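People > Makers > Interviews

I'd meant to stay an hour with Bjarke Eskildsen and I was still in his kitchen at half past four, on my third coffee, hearing about rye. He bakes 149 loaves a night for the shops in Musbridge (the oven won't take one more, he says) and he's been at it for 14 years.

"I came over to mend boats," he told me. "Then I couldn't find any bread I liked, so I got cross and made some."

His first starter came from old Mrs Nowicki up the hill, who handed it over in a jam jar and told him not to be soft with it. He still feeds it before bed, even on holiday!
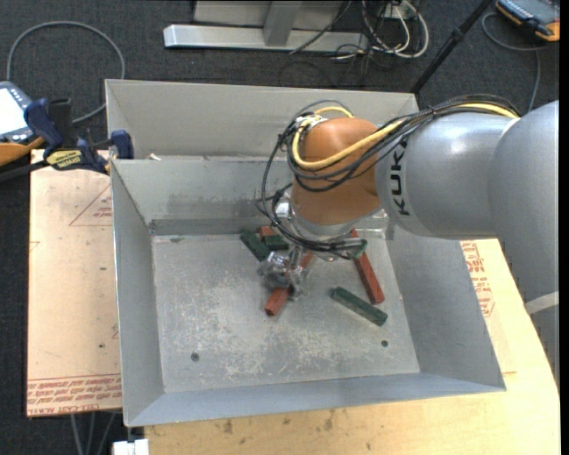

Flour is what he really wants to talk about. He buys from the mill at Drodau, 400 kilos at a time, and swears he can smell a damp harvest as soon as the sack is open. I asked what he looks for in a place that handles food or anything else in bulk, and he said he always looks at the floors first. Scratches on a metal floor, like the ones at the bottom of that big grey bin, don't bother him a bit. "Scratched means used. I like used. My own trays look terrible."

He's less relaxed about sliced bread, and we lost a good twenty minutes to that. His friend Thaddeus Van Dusen runs the café on Brusta Lane and asked for a sandwich loaf last March. They didn't speak for 5 days. "Then I made it," Bjarke said, "and it was quite nice, which was annoying."

He sent me home with a seeded one, still in its tin. I have to take the tin back.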